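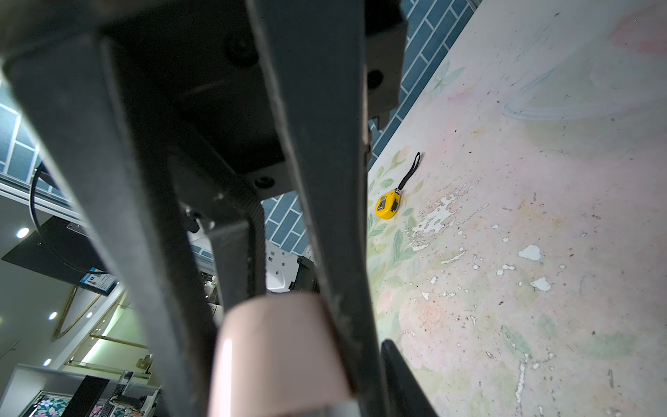 Albane Fleury said the left arm was lying again, and that she would say so in writing if anyone wanted it in writing.

I asked her to define lying.

She said that Waltard reported a position of 200 millimeters from the center line and was standing at 201. She had checked it with the arm stopped and with the arm creeping. The error was the same each time, so the arm could not be called careless. It had an opinion.

We had bolted Waltard and Plemeck to the same rail in October, in the back half of the Graken shop, which was heated until six in the evening. Waltard went on the left and Plemeck on the right. They were bought as a pair and had consecutive serial numbers. The program that ran them both was called Miranda. Albane had written most of it. I had written the part that parked the arms, and I had named nothing.

The job was a handover. Plemeck would pick up a small part, carry it to the center line and hold it there. Waltard would come in from the other side, close, and report contact. Plemeck would open. Waltard would carry the part home. Run at 40 percent speed, one handover took long enough to be dull, and we had been pleased when it got dull.

Then Waltard began closing one millimeter early. The parts survived. Miranda recorded each handover as good.

I went through the usual causes. I loosened the left plate, cleaned under it, and torqued the bolts back down in a cross pattern. I reseated the encoder connector on the wrist joint. I moved the arm to its zero pose by hand and told Miranda that this was zero. Miranda accepted the value. Waltard went to 200, and the tape said 201.

"Shift the target by one," I said.

"Then the number is wrong in two places," Albane said.

"But the gripper is in the right one."

She wrote that down on the back of a packing slip and put the slip in her pocket. I took it as a disagreement.

I went for the other hex keys. When I came back she had the log open and was scrolling through it with one finger. She had gone back past the start of the fault, to the week when everything worked, and she was reading those lines instead.

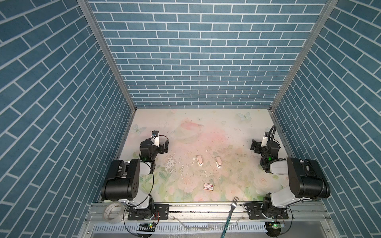 What did Miranda do when the two arms disagreed about the center line? She took Plemeck's figure and corrected Waltard to match it.

I had forgotten that. Albane had not, having written it, but she had believed the correction was switched off. It was a temporary measure from the first evening, when Waltard was the only arm with a suspect encoder. The encoder had been replaced. The correction had stayed in, small and willing, with nothing to do until Plemeck moved.

"So it's the right arm," I said.

"It's the right arm's plate. Try it."

I put a hand on Plemeck's base and pushed. Nothing moved that I could feel. I put the dial indicator on it and pushed again, and the needle went over by one millimeter and stayed there. When I pulled from the other side it came back. The bolts were tight. The nuts they were tight in had slid in the slot of the rail, a little with every handover, always in the direction of the center.

Albane took a while to say anything. She had spent nearly 40 minutes that afternoon testing the left arm, and had called it a liar in front of me.

"It went where it was told," she said.

"Do you want that in writing?"

She took the packing slip out and crossed through what was on it.

We powered both arms down. I slid Plemeck's base back, set it against a stop block, and tightened everything twice. Albane deleted the correction. It was four lines long, with a comment above it in her own hand, so to speak, that read: remove after tonight. She left the comment in for a moment after the lines were gone, and then deleted that too.

At ten to six we brought the arms up and ran the first handover. Plemeck carried the part to the center line and held it. Waltard came in and closed. I put the tape down and read 200.

"Again," Albane said.

I read 200.

She ran the handovers until the heating went off, and then ran a few more with her coat on. Before she shut down she opened the fault history for the left arm, where she had entered her complaint at noon. Miranda had no category for withdrawing one. Albane changed the status to closed, and in the box for cause she typed: neighbor.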